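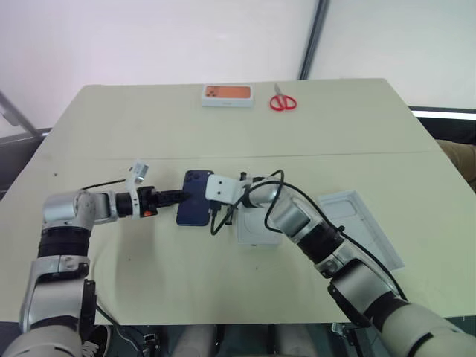
Poste bimanuel, tâche « conditionnement téléphone » : le bras gauche maintient l'appareil sur chant, le bras droit présente le connecteur de charge.

Collecte de démonstrations : point d'étape de juillet

La campagne de collecte du projet Kettle compte désormais 1512 épisodes exploitables, dont 371 pour la seule tâche de conditionnement d'un téléphone avec ses accessoires. Cette tâche a été ajoutée au catalogue au printemps, à la demande de l'équipe Gurnach, qui entraîne la politique de contrôle et manquait d'exemples comportant un objet déformable. Les tâches précédentes (tri de pièces rigides, empilement, ouverture de couvercles) représentaient jusque-là la totalité du corpus.

Le matériel posé sur la table se limite au téléphone, à son câble, au bloc d'alimentation, au plateau intérieur, à la boîte et à une paire de ciseaux. Les deux bras sont téléopérés. Un épisode commence à la première commande envoyée à l'un des bras et se termine lorsque l'opérateur valide ou rejette l'essai. Les positions articulaires, l'ouverture des pinces et les flux vidéo sont enregistrés sur une horloge commune. Les dérives d'horodatage constatées en début de campagne ont été corrigées côté acquisition et les épisodes touchés ont été retirés du lot.

Le câble reste la principale difficulté. Sa forme change d'un essai à l'autre et il lui arrive de passer par-dessus un poignet, ce qui modifie les efforts au moment de l'approche. Nous avons d'abord demandé aux opérateurs de le remettre en boucle régulière avant chaque épisode. La consigne a été levée : les politiques entraînées sur ces données échouaient dès que le câble était posé autrement. La disposition initiale est maintenant tirée parmi 18 configurations de départ, avec une tolérance volontairement large sur la position du bloc d'alimentation et l'orientation du plateau.

Deux règles s'ajoutent au protocole Radside :
– Le bras qui tient le téléphone ne relâche pas sa prise tant que l'autre manipule le connecteur. Les reprises en main sont annotées comme sous-tâche distincte.
– Une insertion manquée puis rattrapée est conservée. L'épisode porte alors l'étiquette « récupération » et n'est plus compté comme échec.

Cette seconde règle a conduit à relire 845 épisodes anciens, toutes tâches confondues. Duarte Prata, responsable de l'annotation, signale que l'instant exact de la perte de prise reste difficile à fixer sur la vidéo seule. Le signal d'ouverture de pince sert donc de référence, la vidéo n'intervenant qu'en cas de désaccord entre deux annotateurs.

Le lot est disponible sur le serveur Dritinton, au format habituel. Le champ « main_dominante » a disparu du schéma – il était rempli de façon trop irrégulière pour servir de condition d'entraînement. Les scripts de chargement antérieurs à juillet doivent être mis à jour. Les demandes de nouvelles configurations de départ sont à déposer dans le suivi du projet, avec un croquis de la table vue de dessus.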